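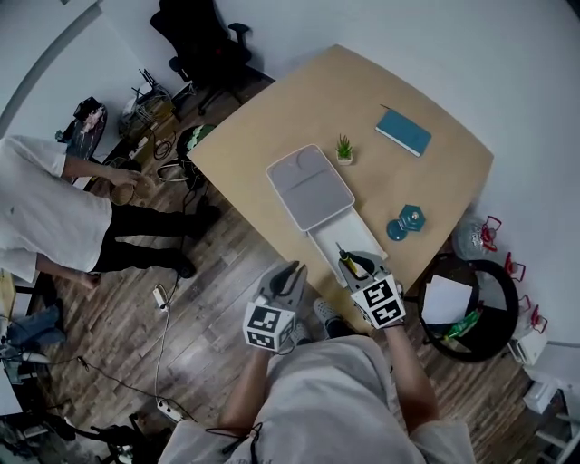
Home Products Desk Storage Support Contact

Dokolix Desktop Drawer Unit

The Dokolix Desktop Drawer Unit is supplied by Girville for offices, schools and reception areas where small supplies must be kept close at hand. It is intended for pens, clips, stamps and similar items, and may be used alone or stacked up to 5 units high. Stacked units should stand on a level surface and should not be placed on top of open shelving.

Each drawer is tested for 3,000 opening cycles before a design is approved for sale. The drawer may be removed for cleaning by lifting the front edge slightly and drawing it forward. A soft cloth and mild soap are recommended. Solvents and abrasive pads will dull the finish and are not covered under the warranty.
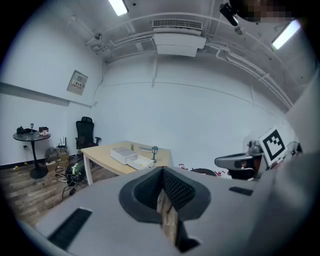
Units are sold in cartons of 12. Orders of 60 units or more qualify for contract pricing, which is confirmed in writing before shipment. Divider sets and label holders are ordered separately. Customers replacing the earlier Vainio series should note that Vainio dividers do not fit the current drawer.

The warranty period is 5 years from the date of delivery. Claims must include the order number and a short statement of the fault. Orders placed for May delivery will ship from the Pindmont warehouse.

Page updated 2021-04-17

Related products
Dokolix Divider Set
Dokolix Label Holders
Pindmont Letter Tray
Vainio Replacement Drawers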